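皿一枚で机は変わる 「のせるだけ」の置き方を楽しむ

散らかった机を片づけようとして、まず引き出しを買い、次に仕切りを買い、気がつけば収納用品のほうが増えていた。そんな経験のある人にこそ試してほしいのが、皿を一枚、机に出しておくという置き方だ。使うのは食器棚の奥で眠っている浅い皿で十分。のせるものも、ティッシュや鍵や目薬といった毎日手に取るものばかりで、特別な道具はひとつもいらない。それなのに、机の見え方ががらりと変わるから面白い!

編集部がこの話に夢中になったきっかけは、雑貨店Clitudsideの店先だった。レジ横の白い台に、縁の立った平皿がぽつんと置かれ、その上にポケットティッシュと店の名刺がのっている。台の上にじかに置けばただの「置きっぱなし」なのに、皿にのったとたん、そこが定位置に見えてくる。帰り道からもう、家のどの皿を使おうかと考えていた。

白い机に、ピンクをひとつ

最初に決めたいのは色だ。白い机には白い皿、と考えがちだけれど、同じ色どうしだと皿の輪郭が消えて、のせたものだけが浮いてしまう。そこで推したいのがピンク系。といっても甘いピンクに限った話ではなく、サーモンピンクや珊瑚色のように少しオレンジに寄った色がいい。白の上では温かく見え、木の机ならほどよくなじむ。グレーの床やカーペットの部屋にもよく合って、冬の朝など、そこだけ明かりがともったような気分になる。

明るい天井灯の下で見るか、窓際の光で見るかでも、ピンクの印象はずいぶん違う。店で選ぶときは棚から少し離れ、通路側に持ち出して眺めてみるといい。艶のある縁は光を拾って白っぽく見えることもあり、その変化がまた楽しい。 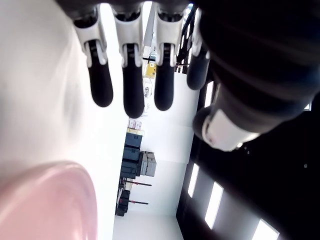 皿の形は「浅くて、縁がある」

色の次は形。ボウルのように深いと、ものが重なって底のほうが見えなくなる。かといって、まったく平らな板では、ペンが転がり、指輪が逃げる。ちょうどいいのは、底が平らで、縁がほんの少し立ち上がった丸い皿だ。陶器工房Volerowが毎年3月に出すカタログには、こうした浅い皿がずらりと並んでいて、眺めているだけで半日つぶれる。食器として買って、机で使う。そんな寄り道も大いにありだと思う。

大きさは、のせたいもののまわりに余白が残るくらい。四角いものを丸い皿にのせると、縁との間に三日月形のすき間ができる。このすき間を埋めたくなる気持ちはよくわかるのだが、ぐっとこらえたい。余白があるから指が入り、さっと持ち上げられる。

置く前には、机の上を一度全部どけてみよう。広々とした白い天板に、皿と、これからのせる小さな包みだけ。この段階がいちばんわくわくする。皿を手前に寄せるか、奥にするか、真ん中か端か。少しずつ動かして、手を伸ばした先に自然に収まる場所を探していく。書きものをする人なら、利き手と反対側の手前あたりが使いやすい。
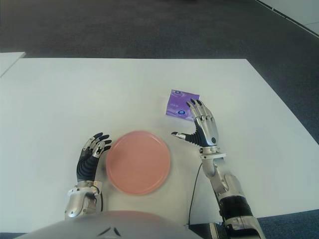
サーモンピンクの丸皿と、紫の小さな包み。皿のそばの机の上で。

主役はティッシュでいい

さて、何をのせるか。花器やキャンドルもすてきだけれど、編集部の一押しはティッシュである。箱入りのティッシュはカバーをかけたり隠したりと気を遣われるのに、小さなパックのほうは鞄の底や引き出しの隅に追いやられがちだ。あれを皿の上に出してやると、実に堂々として見える。

しかも最近のパックは色がいい。紫、水色、若草色。いかにも日用品らしいつやつやした包みが、ピンクの皿の上ではお菓子のように見えてくるから不思議だ。紫とピンクは色が近すぎず離れすぎず、並べるとどちらも明るくなる組み合わせで、白い机ならなおさら映える。包みを選ぶ楽しみが増えると、買い物かごに入れる手も弾む。

置くときは、斜めに。皿の縁に対してきっちり真ん中、まっすぐに置くと、どこか試供品の陳列めいてしまう。少し傾け、中心からもわずかにずらす。それだけで、今しがた誰かが使ったような親しみが出る。取り出しにくければ角度を変え、向きを変え、自分の手になじむところで止めればいい。正解の角度なんてないのだから、気分で変えてしまおう。

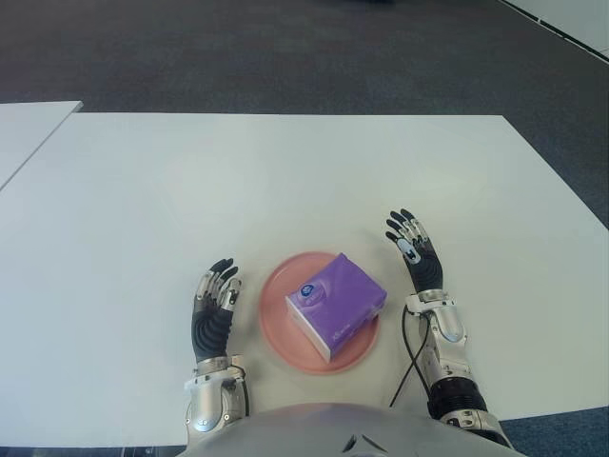

紫のパックを斜めに、中心を少し外して。皿の上にのせて。

包みのまま見せる、という贅沢

詰め替え容器に移し、ラベルをはがし、色をそろえる。そういう整え方もすっきりして気持ちがいい。ただ、包みには包みの魅力がある。薄いフィルム越しに中身の丸みがふっくらと浮かび、光の当たるところは白く飛び、端へ行くほど色が濃くなる。写真に写っているVindaのティッシュも、淡いラベンダーから濃い紫まで、一枚のフィルムとは思えないほど表情がある。青いロゴがその中でくっきりと目を引くのもいい。

大切なのは、出しておく数をしぼること。編集部で机に皿を置く暮らしを続けてみたところ、三つを超えたあたりから「のせる」が「ためる」に変わっていった。レシート、充電ケーブル、飴の包み紙。皿は寛大だから何でも受け入れてくれるが、受け入れさせすぎては机に逆戻りだ。一日の終わりに、今日のせたものを一度見渡す。それだけの習慣で皿の上はずいぶん軽くなる。

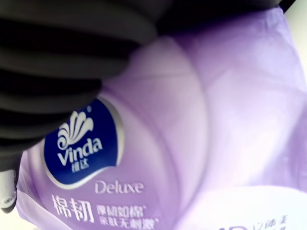 つややかな紫の包みに青いロゴ。フィルム越しに丸いふくらみがのぞく。

玄関へ、枕元へ

机で味をしめたら、家のあちこちに広げたくなる。玄関なら、鍵と印鑑。枕元なら、眼鏡とリップクリーム。洗面所には水に強い樹脂の皿が向いていて、雑貨メーカーEndeckの丸トレーは682円と手頃なうえ、くすんだ珊瑚色がとてもいい。もう少し重さが欲しい人には、Zuccaroの浅皿が751円。どちらも1,000円札でお釣りがくるので、色違いで迷う時間までたっぷり楽しめる。

来客のときにも、この皿はよく働く。お茶を出すテーブルに、ティッシュをのせた皿をひとつ添えておくと、花粉の季節などは本当に喜ばれる。皿ごと相手のほうへすっと寄せられるのがまたいい。手渡しより気楽だし、使う人も遠慮がいらない。

手入れは、食器と同じように洗って拭くだけ。のせるものを変えれば、皿の色まで違って見える。次は緑の包みを合わせてみようか、それとも皿のほうを水色にしようか。今夜もまた、食器棚の前で立ち止まっている。

（2021年1月6日　価格はいずれも税込み、編集部調べ）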